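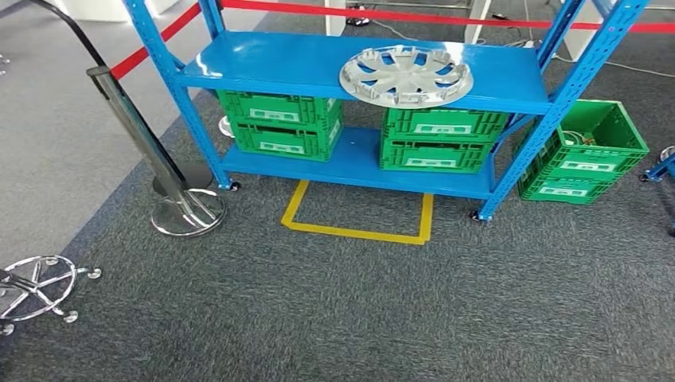

I have been meaning to write about the shelves since January, when several of you asked how the back room was coming along and I said "nicely" and changed the subject. It was not coming along nicely. It was a room with a carpet in it and everything else in heaps on top of the carpet, and I had reached the stage of shutting the door quickly when people came round.

So, the shelves. They're blue, a proper strong blue, metal, with those uprights full of little slots so you can put the boards at whatever height you fancy. I found them through Uyên Đỗ, who had seen them listed by a shop in Gasden that was closing its stockroom, and who rang me straight away (she knows me, I would have dithered until they were gone). They came in pieces in the back of her car with the seats down and one upright poking between us all the way home, so that I had to have our conversation around it.

I had expected to repaint them. I'd even got as far as looking at creams and soft greens. But once they'd had a wash the blue came up so shiny and cheerful that I hadn't the heart, and now I can't imagine the room without it. The paint catches the light in long streaks along the boards. It does show dust, I will say that, and fingermarks, and I've given up minding about either.

Putting them together took an evening and the next morning. If you ever do the same, leave all the bolts a bit slack until the diagonal braces are on at the ends, and only then go round and tighten everything. I did it the other way, of course, and had a very firm, very crooked set of shelves, and had to undo the lot. Phong Cù came over to hold things still and was patient about it. He also talked me into the castors, which I'd thought were a silly extra. They are small black ones and they keep the bottom board just off the floor, and I'm so glad of them now, as the carpet in there is the flat office sort and the whole unit can be coaxed along to get at the skirting board behind. Coaxed is the word! It doesn't glide. You put your hip to it.

Setting the heights was the part I enjoyed most. I wanted a low shelf with enough room above it for two of my green crates, one on top of the other, and not much air wasted over them. The crates are the plastic slotted kind, with a white panel on the front for a label, and I've had them through three house moves and one allotment. They stack beautifully and they don't mind being kicked. I put them in two stacks with a gap of shelf left between, and I've been asked by more than one person why I don't fill the gap up. I like to be able to get my hands round the sides of a crate without skinning my knuckles, and also, I suspect, if I let anything live in that gap it would be gone by the end of the week under string and tins.

As to what goes in them, I wrote a list and have mostly kept to it. Bottom crates for the heavy and dull: jars of screws, the jump leads, the tin of wax, the good hammer and the other hammer. Top crates for what I reach for all the time, so sandpaper, gloves, rags, the tape. I had a clear-out first and took a bag of odds and ends up to the repair morning, where Yến Giáp went through it on the table and found homes for nearly all of it before I'd got my coat off. I came home with a radio, but we needn't go into that.

And then there's the hubcap. I know, I know. It's silver, with curved spokes going round like the blades of a turbine, and it has lived with me for longer than the car it belonged to did. It came off a little grey hatchback we had for years, which had done some enormous mileage by the time we said goodbye to it, and when the man came to take the car away I found I'd kept one hubcap back without quite deciding to. For ages it was under the stairs. I did try hanging it on the wall once and it looked like a café. Now it sits flat on the upper shelf, over to the right and leaning out a bit over the edge, and I have been known to drop a handful of washers in it, where they fall through the spokes and I have to pick them all up again.

Ezequiel Zamudio thinks I should polish it properly. He has offered me a tub of something and the loan of a buffing wheel. I've said I'll think about it. I rather like it with its age on.

The other thing I promised to tell you about is the tape. When I was working out where everything should go I marked the floor with yellow tape, meaning to pull it all up afterwards, and most of it did come up. What I kept was the square in front of the shelves. It's the putting-down place. A crate comes off the shelf and goes in the square while I rummage, and when I've finished it goes back, and if there's still something in the square at bedtime then I haven't finished tidying. It sounds terribly strict written down. In practice it's the only rule in the room that I've ever stuck to, and I think that's because it's on the floor, where I look, and doesn't live in a notebook, where I don't.
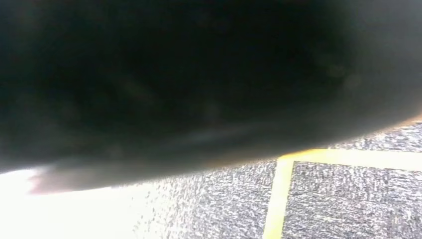 One corner of the square, pale yellow on the speckled grey carpet.

A few practical notes, as Giang Lương wrote in to say that tape on carpet never lasts. Mine has behaved, but I did hoover very thoroughly first, going over the same patch in both directions, and I pressed the strips down with the back of a spoon. I laid one side against a long ruler, then used a big hardback book to get the right angle at each corner (an atlas, if you have one, is perfect). Don't stretch the tape as you lay it or it'll creep back on you. I had a roll of 50 metres, far more than one square could ever want, and the rest has been wonderful for marking up the garden beds. I'd try a little bit in a hidden corner first if your carpet is a fluffy one or if you're renting.

Next is the wall opposite, which at present is all good intentions and a folding chair. I'm looking for a narrow bench, nothing smart, with a shelf underneath if possible, and it has to go round the bend in the hallway. If anybody near Gasden is getting rid of one, do write. I can collect, provided Uyên is free with the car.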